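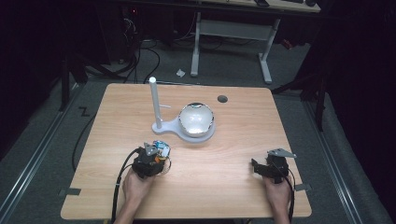 The white stand with its bowl, on the pale wooden table.

I have a great fondness for any little piece that keeps a bowl in its place, and I suspect it comes from growing up in a house where bowls wandered. Keys in one, hair grips in another, three sorts of string in the big one on the landing, and every one of them shoved along the sideboard whenever somebody wanted to put the shopping down. A stand with a proper seat for the bowl puts a stop to most of that, and if it has an upright with a peg on it as well, so much the better (you can hang a ring or a watch there, or a tea strainer if yours lives in the kitchen).

A few things I've picked up over the years about keeping this sort of thing looking nice.

Washing the bowl

If your bowl has a silvery rim, treat the rim as the delicate part, however tough the rest of it feels. Mine had a spell in the dishwasher when I was younger and busier and the edge went cloudy in patches, and no amount of rubbing ever brought it back. Warm water, a small squirt of washing-up liquid, a soft cloth, and dry it straight away with a clean tea towel. Please don't use the green side of the sponge! Larasati Liem, who taught me most of what I know about china, wouldn't have one in the house. And keep anything with a metallic edge out of the microwave, even for half a minute to take the chill off some custard.

A shiny glaze shows every thumbprint, so I give the inside a last wipe with a barely damp cloth and then a dry one, going round and round until the smears are gone.

Wiping the stand

White stands are lovely for a fortnight and then you begin to notice a grey ring where the bowl sits. Lift the bowl out once a week and wipe underneath it. For a stubborn mark, make a paste with a teaspoon of bicarbonate of soda and a few drops of water, dab it on, leave it while you make a cup of tea, and wipe it off gently. Try it on the underside first. An old soft toothbrush is the best thing for the join where a post meets the base, as dust packs itself in there and turns to felt.

If a post has begun to wobble, look underneath before you reach for the glue. Often there's a screw that wants a quarter turn.

Looking after the table

Pale wood marks more easily than you'd think. I cut little felt rounds and stick them under anything that is going to stand there for months, and I move it a few inches along every so often, so the wood changes colour evenly. My table spent the whole of one May by the south window with a tray on it, and you could have traced the tray afterwards.

Dust along the grain, never across. If your table has one of those round cable holes near the back, run a cotton bud round the inside of the rim now and then. It collects crumbs and all manner of fluff.

Keeping it from filling up

A bowl on a stand by the door will be full by teatime if you let it. Ours gets tipped out on the first of the month, and whatever hasn't been wanted goes back to its drawer, apart from the spare buttons, which I have given up on.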